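Setting up a corner for breakfast things
September 18, 2026, posted by Benis

We've moved to a smaller place and I've got one white table for all the breakfast bits. It looks a muddle whatever I do! How do you lay yours out so people can help themselves?

Wainwright
Tall things at the back. Done.

Plurkberg
I'd go a bit further (I've fussed over this since August, I'm afraid). Saucepan and toaster along the back, bowls between them, and the plates stacked in front where a sleepy hand can find them.
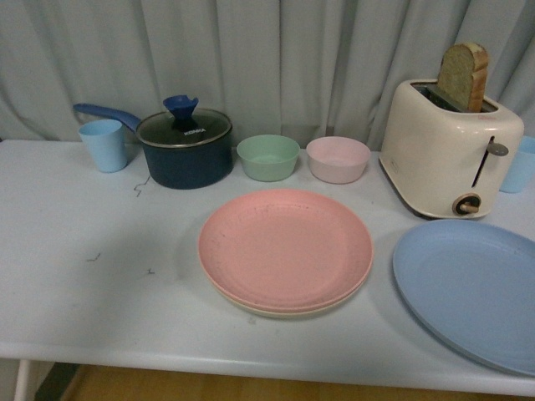

Ashton Ruawai, kitchen and home moderator

I keep my cups at the outer ends, and two bowls side by side is plenty for us. Do pull the toaster well clear of any curtain before you switch it on, won't you?

Comments
Trolon: Pink plates, lovely!
Benis: Thank you all, trying it tonight.

Related
Storing pan lids
Descaling a kettle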